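Ticket 598 – Podbridge two-arm sorting kit, gripper stops early in crowded bin
Status: open, waiting for supplier
Kit on trial from Prosik, installed at our Flurkingate site

Wednesday, first entry
We are testing the kit before we decide on purchase. The job is simple: take one part from a bin and place it in the next bin. With single capacitors the cycle is good. With mixed push buttons the right arm reports "grip closed, no part" and goes to pause. In the log I find this message 66 times.
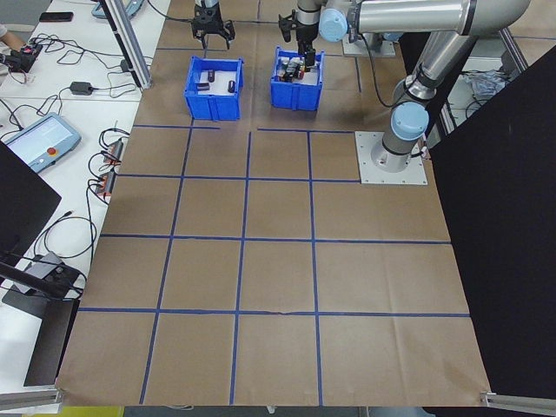
The error code is 4 in each case, and the manual explains it only as "grip width not reached". I would like a better explanation. In our setup the right bin is the crowded one, with black, red, white and gray pieces lying over each other, and the left bin holds only three small dark parts. I suspect that a finger touches the neighbor part first and the software takes this for contact with the target.

What I tried already:
Restarted both controllers. No change.
Lowered the close speed on the pendant. Fewer stops, but they did not disappear.
Loaded the Murakami grip profile from the download page. It is refused with "wrong version". 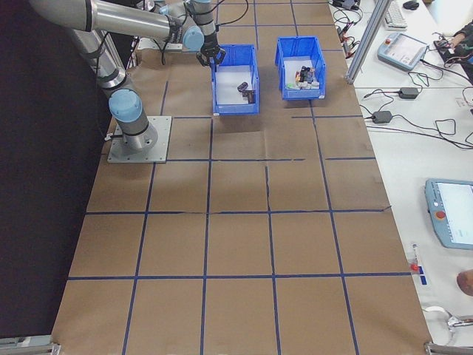 Gripper just above the upper rim of one bin, pointing down. Second pendant on the bench.

Reply from support, copied here: please raise the contact limit to 2,000 and send a view of the parts from above the bins.

I raised the limit as requested. The message is now less frequent, but I am not comfortable to leave it so high – the button lenses can be scratched. Please confirm if this value is safe for plastic parts.

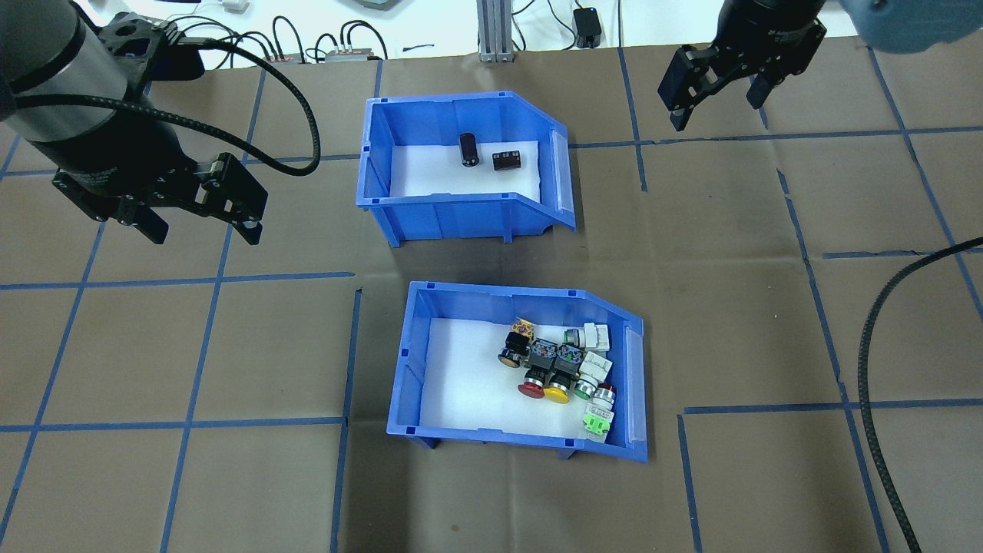
Upper bin: two capacitors. Lower bin: push buttons and pilot lights, all in the right half.

Open questions for Prosik:
Is there a profile for mixed parts, or must we teach each one?
Which software version does the Murakami profile need?
Can the arm retry by itself after code 4, without pause?

Trial period ends in July, so I ask for an answer before this.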